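Brollness Two-Arm Bench Kit
Shared workshop edition, for home builds and member spaces

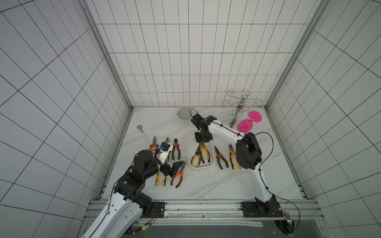 The Brollness kit is a pair of small tabletop arms on a common front rail, sold as parts for people who want to put the thing together themselves. It was worked out at the Skokard shared workshop and is now packed and shipped by Bakska. Both arms come with servo joints, a black gripper and a mounting plate that bolts to the aluminum rail.

Most owners use it for sorting and picking up hand tools. Pliers are a good first job. The handles give the gripper something to hold, and a plain white tray makes an easy target to program against. Lay the tools flat with the jaws pointing away from the rail until your grip positions are saved.

What's in the box
Two arms, left and right
Two grippers
Front rail and mounting plates
Controller board and wiring set
Hex keys, 3 sizes
Printed build guide, 21 pages

What you supply
A flat work surface
Corner posts and wall panels, if you want an enclosure
A computer with a free USB port
Tray and tools

Assembly
Allow 7 hours for a first build. Bolt the rail down before fitting either arm. Set each joint to its middle position before tightening the horn screws. Leave enough slack in the gripper cable for the elbow to reach full travel, then tie it to the link. The controller board ships without a case. Mount it at one end of the rail and keep loose metal away from it.

Walls are optional. Tile-pattern panels work fine, but a strong pattern can confuse some camera tracking software, so test yours before you glue anything.

Price and availability
Full kit: $230
Spare gripper, spare servos and longer rails are listed separately. The next batch ships in September.

Build files and the wiring chart were last revised June 15, 2022. The rail drawing is by Ó Súilleabháin and may be copied for personal use.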